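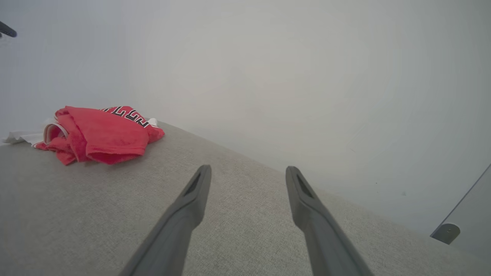 Red basketball jersey on light gray upholstery, lounge area.

Cutberg Recreation Hall
Walk-through checklist, lounge, gym and changing rooms
July 2018

Mark each item OK, Fix or N/A. Anything marked Fix needs a comment.

ENTRANCE AND HALLWAY
Exit doors open fully from inside: OK
Exit signs lit: Fix. Sign over the side door is dim. Replace the bulb.
Floor mats flat, no curled corners: OK
Fire extinguisher tag current: OK. Last serviced in February.

LOUNGE
Upholstered seating, seams and legs: OK. One leg on the Ghumman couch was loose at the last inspection. Tightened and holding.
Clothing and bags kept off seating: Fix. Jersey left out. Goes to lost and found if not claimed by closing.
Outlet covers in place: OK
Walkway to exit clear: OK
Window blinds, cords tied up: Fix. Cord hangs low on the window by the water fountain. Needs a cleat.

GYM
Floor clean and dry: OK
Wall pads fastened behind both baskets: Fix. North pad has pulled away at the bottom. Hook and loop strip is worn out.
Rims level, nets attached: OK
Bleachers lock when open: OK, but stiff. Dovurar is due to look at the rollers on its next visit.
Ball rack stable: OK
Scoreboard cable taped down: N/A. Scoreboard is out for repair.

CHANGING ROOMS
Water temperature at showers: Fix. Read 68 degrees on the left side after 2 minutes. Check mixing valve.
Drains clear: OK
Locker doors close: Fix. Locker 39 has a bent hinge with a sharp edge. Taped shut for now.
Benches bolted down: OK
Non-slip strips in place: OK

FIRST AID
Kit sealed and stocked: Fix. Short 3 cold packs. Added to the Plekeo order.
Defibrillator light green: OK
Emergency numbers posted by phone: OK

COMMENTS
The wall pad comes first. Keep the north basket out of use until it is fixed. The locker can wait for the hinge as long as the tape stays on. Look at the shower reading again in the morning, before anyone has used the hot water. Leave this sheet on the clipboard in the office and write the repair date next to each Fix.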